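# Chapter 6: Shared Space, Shared Rules

Put two arms over one table and the safety questions more than double. Each arm has its own reach, its own speed, and its own ways of getting into trouble, and now each one is also an obstacle for the other. This is my favorite chapter to teach, because the rules in it come straight from watching real work and asking, "What could touch what?"

We start with the **work envelope**, the full volume an arm and its tool can sweep through. Where two envelopes overlap, you have a **shared zone**, and every shared zone needs a written rule for who may enter it and when. In the Semaan cell procedure, which we'll follow through Section 6.3, only one gripper may be inside the zone at a time, and the second arm waits outside it at a named hold point.

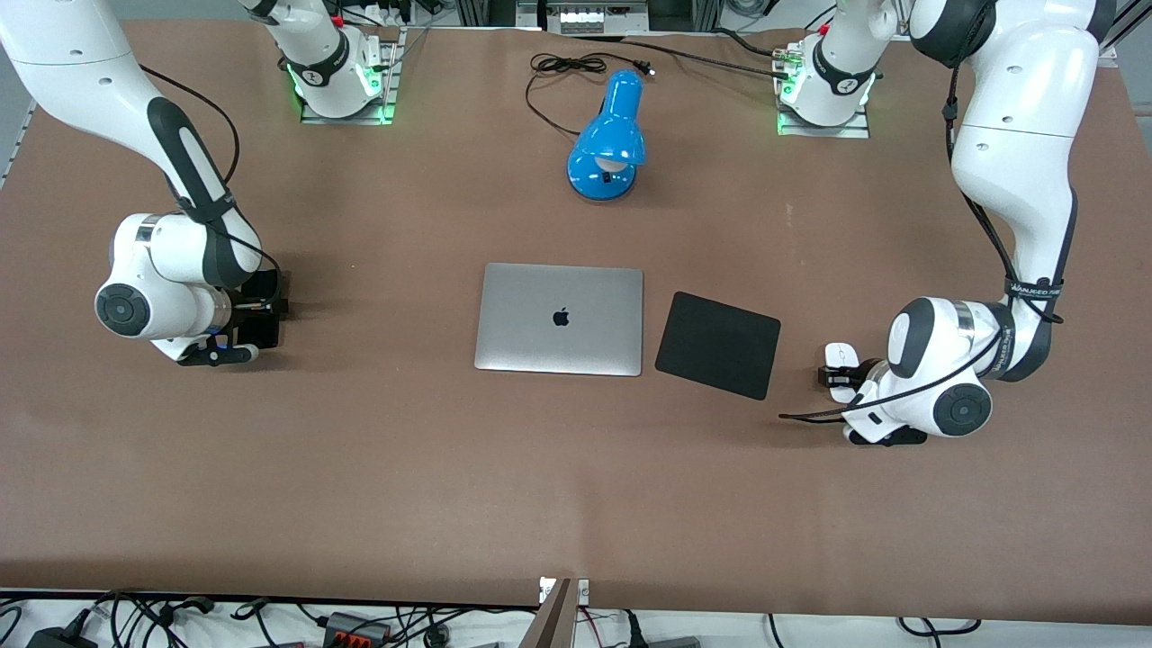 **Figure 6.1** A two-arm desk-tidying task. The left arm's gripper holds the mouse beside its pad; the right arm's gripper is empty, to the left of the laptop.

Notice the cables! A cable strapped along an arm moves with it, so it belongs in your envelope drawing. So does any free end that hangs below the wrist. Students who draw beautiful envelopes for the metal parts forget this all the time (I did too, on my first Utari project), and the drawing comes out too small.

Next comes speed. Damián Daza's shop rule, used in all the labs for this book, caps tool speed at 100 millimeters per second inside a shared zone and 1000 outside it. You'll test both limits in Lab 6A and see how much stopping distance changes between them.

**Before you read on, review:**

- tool center point (Section 2.4)
- stop categories (Section 5.1)
- the risk assessment form on page 85

## 6.1 Drawing the Envelope

Begin with the bare arm, no tool attached, and mark its farthest reach in every direction.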